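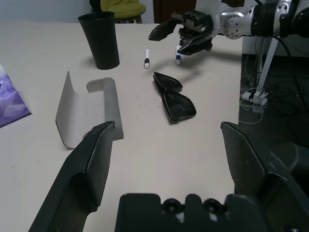
Clearing the long table

It's two tables pushed together, so it collects twice the clutter! I finally had a go at it on 17 April 2025.

Sunglasses, markers, the black cup and a few crumbs. I do love those sunglasses, and I'm forever leaving them lying about.

Plates next, I thought, and tissues, always tissues (hay fever season in our house).

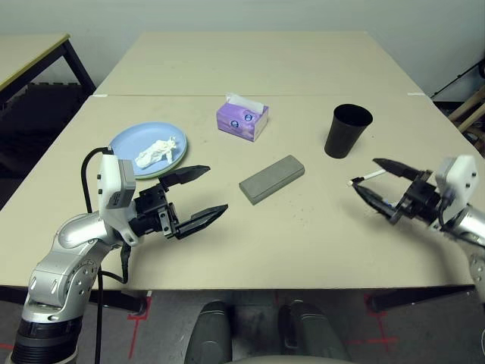

The markers are going back in the drawer with the other 7, and the cup can live by the sink. Blue plate, green plate, one scrunched-up tissue for the bin.
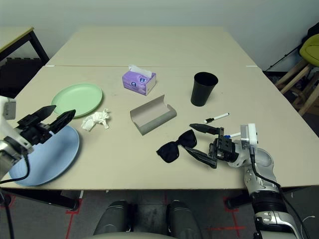
Delia Durán: Keep the tissue box out, though, you'll want it again by teatime.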